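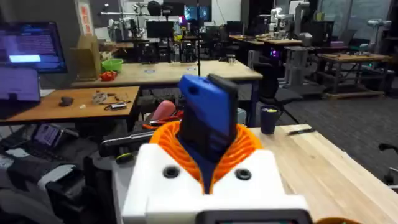 Week 3 handout: Choosing a gripper kit for the bench

Welcome back, everyone, and thank you for being so patient with the room change. This week we leave the arm itself alone and spend our time on what goes on the end of it. By now you'll have moved an arm through a few poses and found that the moving part is fairly friendly. Picking something up is where the afternoon tends to disappear.

The kit under review is the Pomesik soft-collar set, sold here through Trinley. You will also meet the older Aletti parallel jaw, mostly so you have something to compare it with. Please read these notes before the lab, even if only over a cup of tea.

What comes in the kit

The finger is blue with a black pad along one edge, and it sits inside an orange ribbed collar that comes out of the white housing. Look at where the finger narrows as it enters the collar. That neck is the bit I'd like you to keep an eye on, as it carries a good deal of the load whenever the finger is pushed sideways. The front face of the housing has two black screw holes side by side, and you should leave these alone unless one of us is with you.

The collar flexes, and it will forgive a slightly crooked approach. My own feeling after a term with it is that it forgives a bit too much, and students stop noticing that their approach is off. The Aletti jaw is far less kind and tells you straight away. I go back and forth on which is better for learning on, and I'd be glad to hear what you think once you've tried both.

Price and service

Trinley quotes $500 for the kit on its own and $600 with the service plan. The plan covers replacement pads and one collar a year, and the turnaround we were promised is 14 days. We had a collar replaced in August and it did arrive inside that time, although the packing slip was for somebody else's order and it took a few phone calls to sort out. Abeysekara will also supply pads on their own, a little cheaper, but they have to be trimmed to fit and I haven't found a tidy way of doing it.

When you write your review, please treat the service plan as part of the product. A kit that sits in a drawer waiting for a pad is no use to a small workshop – and small workshops are who this one is sold to.

In the lab

Work in pairs. Start with a cup, then try a pen lying flat on the table. The cup is easy enough and will cheer you up. The pen is a different matter, so lower the finger slowly and watch the pad as well as the tip. Make 3 attempts with each object before you change any settings, and write down what happened each time, including the dull ones.

Keep cables clear of the arm's reach, and have one person near the stop button whenever the arm is live.

What to hand in

One page per pair, in ordinary sentences, addressed to a workshop owner who has never bought a gripper. Say whether you would pay for the plan. Include your attempt notes on the back, handwritten is fine. Pages go in the tray by the door before you leave, and if you run out of time just write down where you got to and we'll pick it up next week.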